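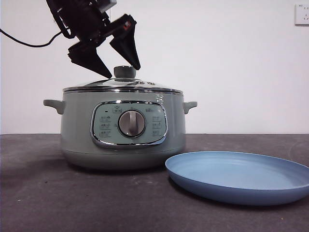 うちの電気鍋。緑、ガラス蓋、正面に銀のダイヤル

904:ダイヤル式の電気鍋、使っている人いますか
投稿者:karkby
月曜の夜に届いてから、ほぼ毎晩これで何か煮ています。操作部は丸いダイヤルひとつ。まわりに絵の印と中国語が並んでいて、私は中国語が読めません。絵を見て「たぶん煮る」「たぶんもっと煮る」と判断しています。
相談は二つ。この手の鍋で米は炊けますか。それと、蓋のつまみの下の金具まわりはどう洗っていますか。

Re:投稿者:半熟係
炊けます。おいしいかは別の話です。
うちは同じくらいの大きさの別機種で、米を洗って浸水、弱めで加熱、蓋は開けない。それで普通に食べられます。底が少し茶色くなりますが、おこげと呼べば家族は黙ります。

Re:投稿者:ouazzani鍋部
反対。炊飯器を持っているなら炊飯器で炊いてください。
電気鍋の米は見張りが要ります。吹きこぼれて蓋の縁から糊が垂れ、側面の取っ手に回り、翌朝それを爪で剥がすことになる。私は3回やって学びました。2回で学べという意見は受け付けません。

Re:投稿者:半熟係
>ouazzani鍋部
水が多いのでは。米の量を減らせば吹きません。

Re:投稿者:ouazzani鍋部
減らすと一食分にもならないんですよ。茶碗一杯のために台所に立ち続ける身にもなってほしい。

Re:投稿者:karkby
炊飯器は先月壊れました。だから聞いています。

Re:投稿者:ouazzani鍋部
それは先に言ってください。

Re:投稿者:stilta
蓋の件。つまみが外せる機種なら、月に一度は外して洗うといいです。金具とガラスの境目に煮汁が入って、カレーの後など実に味わい深い色になります。外せないなら古い歯ブラシ。金属たわしはガラスに傷がつくのでやめたほうが。
あとダイヤルの文字は、翻訳アプリをかざせばだいたい読めます。うちの鍋は「たぶん煮る」だと思っていた位置が保温でした。大根が硬いのは大根のせいだと思って、八百屋を変えるところでした。

Re:投稿者:グラレムステッド住民
Grallemsteadの貸し台所にも似たようなダイヤルの鍋がありますが、あそこは誰かがマスキングテープに「弱」「中」「知らん」と書いて貼っています。三つ目がいちばんよく煮えます。

Re:投稿者:半熟係
テープは熱で糊が溶けるから感心しないな。

Re:投稿者:stilta
本体の正面なら平気でしょう。うちは半年貼りっぱなしです。

Re:投稿者:半熟係
剥がすときに同じことが言えるか見ものです。

Re:投稿者:karkby
皆さんありがとうございます。翻訳アプリを試しました。「たぶんもっと煮る」は粥でした。どおりで肉じゃがの輪郭がなかったわけです。
米は半熟係さんの方法で、今夜一合だけやってみます。水は控えめ、50ミリずつ足す作戦で。

Re:投稿者:ouazzani鍋部
途中で足すなら蓋を開けることになりますが。

Re:投稿者:karkby
あ。

Re:投稿者:半熟係
最初に計ってください。足すのは芯が残ったときだけ、それも100ミリまで。食べてから報告をお願いします。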